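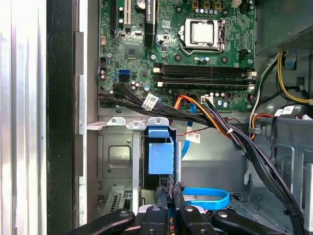

A robot gripper with three black fingers at an open desktop computer. The green board has four memory slots, all empty.

Can a Robot Fix Your Computer?

People love to say that robots will soon fix everything. Your bike, your toaster, your computer. Maybe they will. I have been hearing it since I was your age, and I still fix my own toaster.

So let's ask some hard questions, using a robot arm called Bralo. Bralo lives in a shared workshop, a place where people pay a little money to use the same tools. Yogesh Mathur built it there over one long November, mostly in the evenings. He spent 60 hours on the fingers alone.

What job does Bralo have?

Yogesh wants it to push a stick of memory into a computer. Memory is where a computer keeps the things it is working on right now. It comes on a thin, flat card, and the card goes into a long, narrow slot. At each end of the slot is a little clip that holds the card in place.

You could learn to do this in five minutes with a grown-up next to you. You line up the card, press down, and listen for the click.

Why is that hard for a robot?

Look at all the wires. Black ones, yellow ones, orange ones, a loop of bright blue cable. Your eyes sort them out without any trouble. You know a wire will bend if you nudge it and a metal wall won't. A robot doesn't know that unless somebody has found a way to teach it.

Wires also never lie the same way twice. Robots in car factories are very good at their jobs, but in a factory the parts usually arrive in the same spot every time. The inside of an old computer is more like the drawer in your kitchen with the string and the batteries in it.

Then there is pushing. Push too softly and the card doesn't go in. Push too hard and you can crack the board. You feel the difference in your fingertips. Bralo has to guess it from numbers.

Does it work?

Sometimes. Yogesh keeps a notebook, which I think is the best part of the whole project. He wrote down 815 tries at getting a card lined up with a slot and pressed in. Bralo managed it 4 times.

Yogesh says that is 4 more than last year. Fair enough! But if someone shows you a video of a robot doing something clever, remember that a video can show you one of the 4 and leave out the rest.

Questions to ask about any robot

How many times did it try?
Who put the parts where they are?
Was a person steering it?
What happens if you move something a little bit?

If the person can answer all of these, keep listening. If they start talking about the future instead, be careful.

Can I look inside a computer?

Yes, with a grown-up, and only an old one that nobody needs. Unplug it from the wall first. Never open the power supply, the metal box the wall cord plugs into. It can hold electricity even when it is unplugged, and it can hurt you badly.

Find the processor, the flat silver square that does most of the thinking. Then find the memory slots and see if you can spot the clips.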